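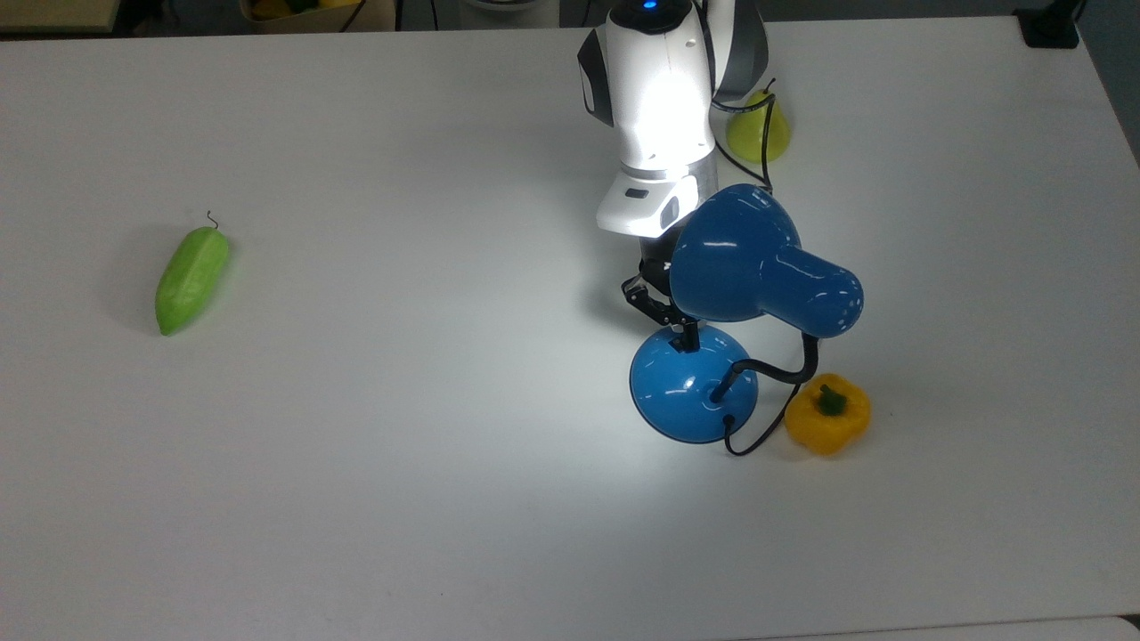
1/ Okay, a thread for anyone about to put money (or a year of their life) into a small indie film. I co-produced my first feature last year and I have so many notes. Get a coffee.

2/ The movie is called Jundholm. Family drama, one house, one lake, very few people talking very quietly. My production company is Donel Pictures, which is a grand name for me and a laptop.

3/ First thing: gap financing. We had most of the budget from two private investors and a state rebate. The missing bit was supposed to come from a sales company named Denell, against foreign rights. "Supposed to" is doing a lot of work there lol

4/ They liked the script. They loved the script! They wanted a bigger name in the lead before they'd put a number on paper. The bigger name wanted to see a number on paper before reading. We did that dance from January until May.

5/ What finally moved it was a tiny outfit called Prajapati Films. They came in for the gap, took a producer credit and a first position on two territories, and wired the money when they said they would. I nearly cried in a parking lot.

6/ Read your recoupment schedule. Then make your lawyer read it to you out loud like you're five. I signed off on a version where the sales fee came out before AND after expenses, and we only caught it because the closing got pushed.

7/ The rebate is real money but it's LATE money. You have to spend it first, get audited, then wait. We borrowed against ours and the lender's fee was bigger than our whole costume budget. Put that line in on day one, please.

8/ Same goes for the completion bond. Ours wanted a cushion on top of the budget and would not budge. I fought it for two weeks and then we lost a location in the second week of shooting and, well. I sent them a fruit basket.

9/ Someone asked how many people I pitched. I kept a spreadsheet! 67 emails, 5 real meetings, and one of those was a guy who wanted to talk about his own script the entire time. (It was kind of good?)

10/ Post was where I got sloppy. I'd budgeted the edit and the sound mix and totally forgot deliverables. Captions, textless masters, music cue sheets, the insurance policy for the distributor. It adds up fast and it lands right when the account is empty.

11/ Our first public screening was in a room with roughly 300 seats and I'd say we filled most of it. Laughs in places I didn't expect. A woman in front of me unwrapped a hard candy through the entire funeral and I have forgiven her.

12/ Would I do it again? I'm already doing it again, ha. Next one's smaller, 40 pages of script so far, and the deal memo is getting written before anybody picks out a poster font.

13/ Replies are open if you have rebate or bond questions. I can't send you my contracts, but I'm happy to tell you which clauses made me sweat.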